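Residence Office Diary
Entry for 2022-10-21

The morning was given to the lending shelf. The audio items had not been sorted since April, and residents at the Tamayo building had begun to return headphones to whichever drawer was open. Ms. Agudelo asked that the matter be settled before the weekend, and the office agreed.

Mr. Ticona brought up the two gray bins from the storeroom and the box that had been left at the front desk. The ledger was opened at the audio page. Several of the entries were in pencil and had to be read twice. One line gave a borrower's room number and no name, and it has been referred to Mr. Huaranga, who keeps the key list and may be able to match it.

It was decided at the outset that headphones and cables would be treated together. In past years they were separated first, and the result was a drawer of cables that fit nothing anyone could find. Mr. Ticona recalled that the same thing had been tried at Nudstead, with the same outcome. The smaller items were to stay with the pile until the end, in case any of them belonged to a set. 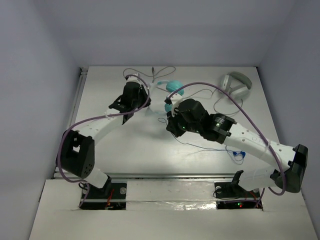 Headphones, cables and small items near the back of the white tabletop.

The rules for the shelf were then written out on a single sheet. Each pair of headphones is to be stored with its own cable, wound in a wide loop and closed with a tie. Cables are not to be wrapped tightly around the headband. Ear cushions are to be wiped with a damp cloth on return and left in the open air before they go back into a bag. Any item that does not work is to be marked and placed in the repair tray, and the ledger line is to stay open until the item has been looked at.

There was some discussion of the deposit. The present amount is 400, and Ms. Tagle proposed raising it to 800 for the larger headphones, which cost more to replace. Mr. Sánchez objected that residents who borrow for a single evening would be discouraged. The amount was left as it stands. Ms. Tagle has asked that her proposal be recorded, and it is recorded here.

The noon meal was taken late. A delivery from Prevlow came during the break and was signed for by Mr. Huaranga. It contained the cloth bags ordered last month, in the medium size only. The large bags are still owed to us, and a note has been sent.

In the afternoon Mr. Sánchez prepared new labels. The old ones had been written in blue ink, which fades on the side of the shelf nearest the window. The new labels are in black and carry the ledger number on the first line and the building name on the second. He used the backs of the Flondano forms for his drafts, as there is a large supply of these and no other use for them.

The lending hours remain unchanged. Ms. Agudelo will cover the desk on the first evening next week and Ms. Tagle on the second. Loans are limited to 2 items per resident and 4 days per loan, as printed on the card.

I closed the ledger before the evening bell. The window latch in the office is loose again and should be reported. It rained a little after supper.

Last updated: 9:40 p.m.
2 comments
4 shares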